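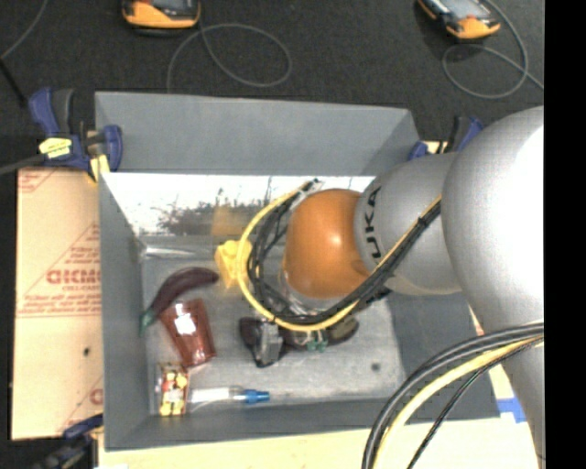
How long does a sourdough starter keep in the fridge if you never feed it?
Mine went 16 weeks and came back after four feedings, so longer than the books say.

szabo_rye
Posted Friday, 7:12 am
Came back how? Bubbles after one feeding don't mean much. Flour has its own yeast and bacteria, so you could toss the old jar, mix fresh flour and water, and get bubbles by day three anyway. Did you bake with it?

crumbcounter
I did bake with it. Two loaves, both fine. Rose a little slower than usual. I wasn't running a lab.

Naa Bonsu
I'm with szabo_rye. Every spring somebody posts a revival story and what they really have is a new starter in an old jar. Four feedings is four days if you feed once a day. That's close to what it takes to start from scratch in a warm kitchen.

crumbcounter
It doubled in five hours on the second feeding. A brand new one doesn't do that.

Naa Bonsu
Some do. There's often a big burst on day two that is mostly bacteria, then it goes flat for a few days. Did yours go flat?

crumbcounter
No.

Naa Bonsu
Okay, then that's a point for you.

Þórarinn Oddsson
I keep mine stiff, half as much water as flour, and I've left it up to 145 days. Gray liquid on top, smelled like nail polish remover. I poured that off, took a spoonful from the middle and fed it. Good bread by the end of the week. A wet starter I would not trust that long.

szabo_rye
The stiff thing gets repeated a lot. Has anyone here kept both, same flour, same fridge, same length of time? I've asked this before and all I get is "my grandmother did it that way."

Þórarinn Oddsson
My grandmother bought her bread. I have not done it side by side, no.

drarkstead_dan
What about drying it? I spread some on parchment last March, crumbled it up and put it in an envelope. Seems a lot less fuss than arguing over jars.

szabo_rye
And have you tried waking it up?

drarkstead_dan
Not yet.

szabo_rye
So you have an envelope of crumbs.

crumbcounter
Pink or orange streaks, or any fuzz, and it goes in the trash, by the way. Gray liquid is fine. I don't want anyone reading this and eating something nasty.

Naa Bonsu
Agreed on that. I've got two clean jars and a bag of whole wheat. One stiff, one wet, both in the back of the fridge tonight. I'll post when I open them, and I'm not feeding either one before then.

szabo_rye
Label the lids.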